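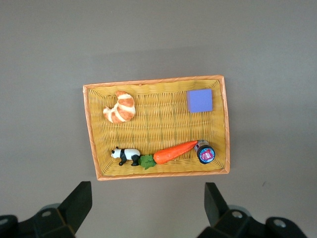 4. What the waiting times told us

I should say up front that I expected the new bus lane to be the big story here. The Rositero line got its own lane on the hill section last spring, and when we planned this study I'd already half written the paragraph about how much time it would save. I had to throw that paragraph out. Over 700 riders filled in our waiting diary, and most of what they wrote had to do with the stop itself and very little to do with the ride.

We asked people to write down three times: when they got to the stop, when the bus pulled in, and when they stepped off at the other end. On the hill section the ride did get shorter, and I don't want to play that down (anyone who sat in that traffic before the lane opened will know what it was like!). But riders changing from the Vachon line were losing most of that gain again at the interchange, where the two schedules had been drawn up separately and missed each other by a hair. You'd come down the steps and see the taillights.

Figure 3 plots the wait at each stop against the walk needed to reach it. The long tail on the right is nearly all Ivton, where the stop was moved past the underpass during the drainage work and then stayed there. I walked that route myself on a Friday at 7:40 in the morning, with a stroller, and I missed the bus I was aiming for. One walk by one author isn't data, so it isn't in the plot, but it did change which questions I asked next.

Figure 3. Waiting time by walking distance to the stop, all diary entries, morning and evening combined. Open circles are transfers from the Vachon line.

4.1 Follow-up at the Ivton stop

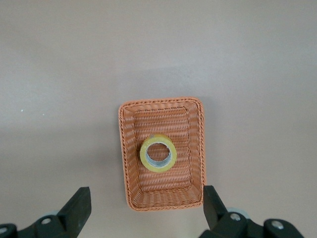
Ivton, October

For the follow-up we kept things small. We went back to 119 of the diary keepers, all of them regular users of the Ivton stop, and asked them to keep the same diary again after the operator shifted the Vachon departures by 9 minutes. The fare and the vehicles stayed as they were, and so did the stop, underpass and all.

I liked this part of the study best, partly for the margins of the forms. People wrote all sorts of things there – which driver waits if he sees you running, which bench is in the shade, why the display can't be trusted after dark. We coded those notes as well as we could, though a fair number fit two or three of our categories at once and I'm still not happy with how we split them.

The change in the transfer wait was clear in the morning entries and much weaker in the evening ones. My best guess is that the evening buses run late enough to swallow any change on paper, but we didn't collect the vehicle records that would settle it. The Zina trip planner, which 50 of the follow-up group used, kept showing the old departures for part of the period, and those riders turned up early and waited longer than they needed to. We left them in the main results and report them separately in Section 4.2, together with the riders who gave up on the transfer and walked the last stretch home.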